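The Chair with the Box

What a shared table collects over a working week, and where it all goes when somebody decides to clear it

By the end of a working week, the big table on the second floor of the Barros building in Wimumbridge has stopped being a table. People have eaten at it, opened parcels on it, and put things down on it that they meant to come back for. Then somebody wants to spread out a drawing, and there isn't room.

The building is an old feed store divided into 70 rented desks. Everyone who rents one also gets use of the common room, and the common room is where the mess goes. Érica Batista manages the floor. She doesn't clean the table herself, and she doesn't send reminders. She puts a box on a folding chair and leaves it there.

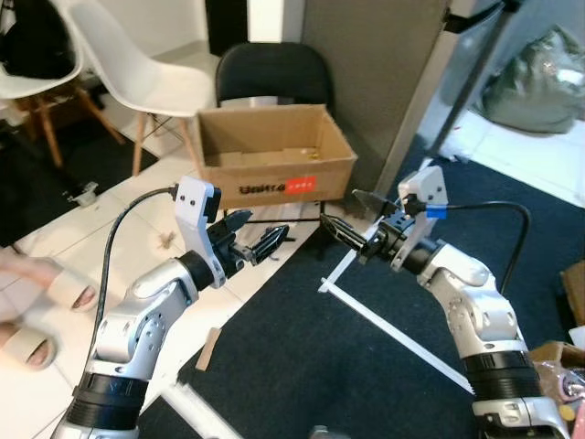

HOME & WORK

The box is whatever came in the mail. A plain brown carton with the top open is all she asks for, and the black folding chair brings it up to a good height. The white shell chairs with the wooden legs are for sitting on. The folding chair is for the box. Batista made that rule in February, after a carton on the floor got kicked under the radiator with a set of keys in it.

"If it's low, people throw things at it," she says. "If it's high, they put things in it."

She used to buy bins. The last was a three-part sorting station made by a company called Brindeck, and it cost the building $206. It had a lid for each kind of waste and a chart on the front. People stood and read the chart, and then left their cups on the table. It is now in the basement holding umbrellas.

The box works for the things people can't decide about. Trash is easy enough once you pick it up. What slows a person down is the cord that might belong to something, or the one good piece of foam out of a package. Those go in the box, and the box stays for 2 weeks. Anyone can take anything out of it. Whatever is left gets sorted by Batista at her own desk, with coffee.

The wrappers and scraps come off first. A table looks better very fast once the paper is gone, and it is easier to see what remains.
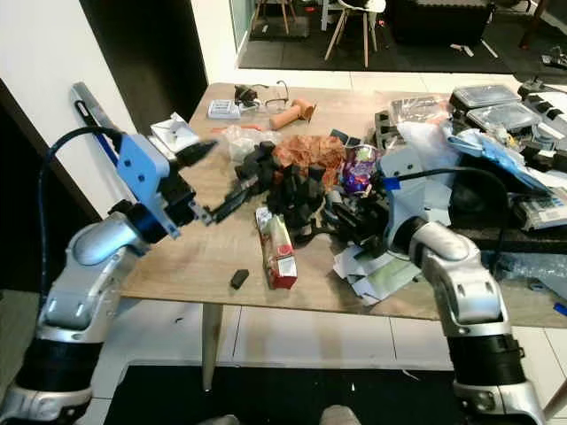 By Washington Bittencourt
Staff Writer

A juice carton on its side, a shiny purple snack wrapper, a crumpled plastic bag: all of it can go without a second thought. So can most of the torn paper and cardboard, though Batista likes to run a hand through the pile before it goes. She has found screws that way, and once a paycheck.

The dark things are harder. Black foam-like blocks and a long black tool heaped together on a pale wood table turn into one lump, and people clear around the lump for days. Her advice is to pull out the longest piece first and put it somewhere else. After that the rest comes apart.

Bags get opened before they are thrown away. Small boxes with compartments stay on the table until their owner has been asked. Batista keeps a roll of Ludel labels in her drawer and writes the date on anything she isn't sure of.

The whole job takes her tenants less time than lunch. She has never asked them to wipe the wood down afterward, but a few of them do, and the cloth hangs on a hook by the sink.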